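Reseña: Stulura, simulador para pinzas de dos dedos

Llevamos 73 días con Stulura en el almacén y ya nadie discute por quién coloca las cajas. Discutimos por quién se sienta delante de la pantalla, que tiene silla buena y calefacción. La pinza se ensaya ahí antes de tocar mercancía de verdad.

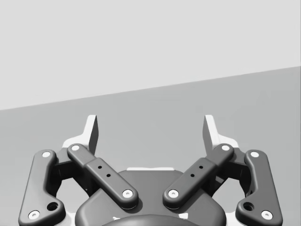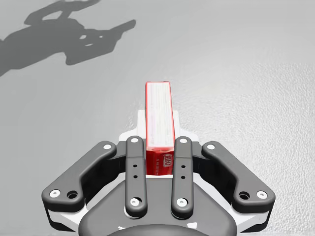

Naledi Kruger, con años de cinta a la espalda, ahora corrige agarres con el ratón y se queja de la muñeca. Progreso, supongo. La licencia cuesta 87 euros al mes por puesto, el manual parece traducido por un enemigo y el soporte contesta cuando le apetece. Lo malo: los turnos de noche se han vuelto muy callados. Le pongo un 7 y renovamos en mayo.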